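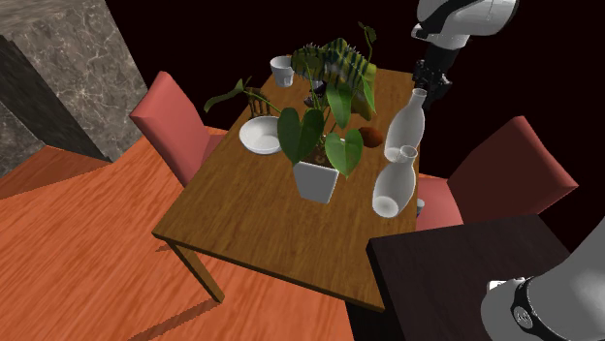
Siobhán Corrigan

Public bodies that buy software for robot training should ask harder questions than they do at present. The Lukside household package, now on offer to colleges and care providers, is a good place to begin. It supplies simulated rooms in which a robot arm can practice table work before any real arm is purchased. The license costs 600 dollars a seat for the year, and the catalog lists 336 household items.

I support the purchase of such packages in principle. A college with one laboratory and 144 students cannot give each of them useful time on a physical arm. In simulation, a student may place a gripper above a tall bottle, misjudge the approach and start over, and no member of staff has to order a replacement. Huia Halliday, who teaches the introductory course at Janumby, reports that her students now arrive at their first hardware session with far better habits than before. That is a real gain and it should be counted.

My concern is with what the vendor invites buyers to conclude. The Lukside brochure speaks of "home-ready skills." A skill learned among rendered crockery is ready for rendered crockery. White glazed cups are a fair test of this. They are smooth, they roll, and when several of them lie close together the fingers must enter a narrow space without pushing one against the next.
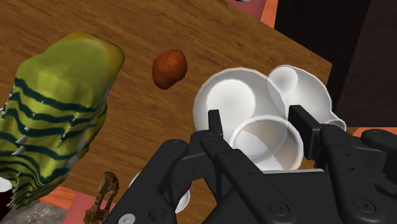

Whether a grip that holds in software will hold in a kitchen depends on friction, weight and small errors in the joints, and the license documents say very little on any of these. The section on contact settings runs to 5 pages. Most of it deals with installation.

The vendor's answer, given to me in writing by Gun-woo Yoon of its education office, is that buyers may adjust the settings themselves. So they may. A care provider with no engineer on its payroll will not do so, and care providers are named in the brochure as a main market. The rival Genberg package is plainer to look at and offers fewer rooms – but it publishes its measured values for every object, and a buyer can check them against a kitchen scale.

Two changes would settle most of my objections. Lukside should publish the same figures, and it should remove the phrase "home-ready" until it has results from physical arms to support it. Colleges should meanwhile hold back part of the license budget for hardware time, as Janumby has done from November onward. Those renewing this term should put the request for figures in writing before they sign.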